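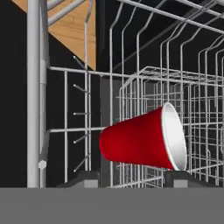
Ob sich das überhaupt lohnt, fragte Inus schon bei der Themenvergabe, einen Geschirrspüler räumt man doch in vier Minuten selber aus. Stimmt. War trotzdem unser Thema.

Projektbericht Gruppe 2, Wahlfach Automatisierung
Können Maschinen schon im Haushalt helfen? Teilprojekt Geschirrspüler
Stand: Juni 2019

1. Aufgabe
Ein Arm, ein Becher, ein Korb. Alles in Simulation, Modell der Küche von Sinar übernommen, Steuerung selbst geschrieben (Codosden, Version aus dem April). Gewertet wird nur: Becher im Korb gegriffen und auf der Arbeitsplatte abgestellt, ja oder nein. Keine Teller, kein Besteck – dafür war keine Zeit.

2. Durchführung
154 Versuche gestartet, davon 129 gewertet. Der Rest sind Abstürze der Physik oder falsche Startwerte, die haben wir rausgenommen. Liste liegt im Gruppenordner, Spalte "Grund" ist leider nicht überal ausgefüllt.

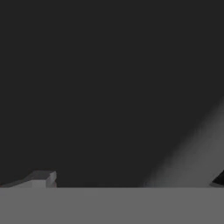

Die Bilderkennung war der Teil, den wir am meisten unterschätzt haben. Geplant 2 Wochen, gebraucht deutlich mehr. Eine Kamera alleine reicht nicht. In der Nahansicht hat man manchmal nur graue Flächen vor dunklem Hintergrund und rechts einen großen unscharfen Streifen, vom Becher nichts. Damit kann kein Verfahren die Lage schätzen. Also Gesamtansicht dazugenommen und beide Schätzungen verrechnet – Formel siehe Anhang, Vorzeichen bitte nochmal prüfen.

3. Probleme
Drähte. Der Greifer muss zwischen die Stäbe vom Korb, und bei liegendem Becher ist der Rand schlecht zu erreichen. 13 Versuche wegen Kollision mit dem Korb abgebrochen, die zählen als nicht geschafft. Einem Menschen passiert das auch, er merkt es nur sofort und zieht die Hand zurück. Unser Arm hat keinen Kraftsensor im Modell, müsste man nachrüssten.
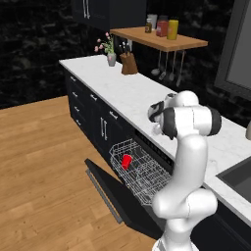
Für eine Großküche wäre das trotzdem interessant, meinte Grecu nach der Zwischenpräsentation, da stehen immer die gleichen Becher in immer gleichen Körben. Sehen wir auch so. In der Werkstatt oder Kantine kann man die Umgebung festlegen, zuhause nicht.

4. Ergebnis
Einzelner Becher, bekannte Küche: geht teilweise. Volle Maschine: nein, haben wir nicht getestet und trauen wir der Steuerung auch nicht zu. Auf echter Hardware nichts gelaufen. Nächste Gruppe sollte mit dem Kraftsensor anfangen und erst danach Teller dazunehmen.

Anhang: Formel, Versuchsliste, Startwerte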